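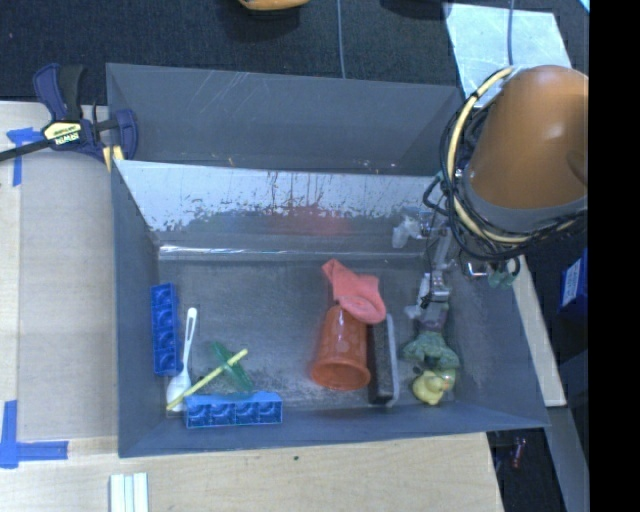
Search the notebook Search

September, 10:40. Sorting table, room 34.

Continued with the gray bin. I did not wash it yet. The floor of it is scuffed everywhere and the whitish band on the back wall has a ragged lower border. I tried my nail on the band yesterday and nothing came off, so I think soap will not help. Pádraig Ó Conaill says to leave it and order a new one from Hondetti. I prefer to wait until the end of the month.

Contents for today: blue building blocks, white spoon with the slotted handle, thin yellow stick, the green see-through piece, orange cup, the pink cloth, the black block. I still don't know what to call the black one. In the list of Daithí it is "eraser", in mine it is "brush". Please let us choose one word, I have corrected this 2 times already.

The cloth goes to textiles, also if it is a sock. The green piece has no line in the list, I wrote it under 1773 with a question mark.

To do: buy labels, the small ones, 300 in a roll. Ask Daithí if the cup belongs to kitchen or to toys.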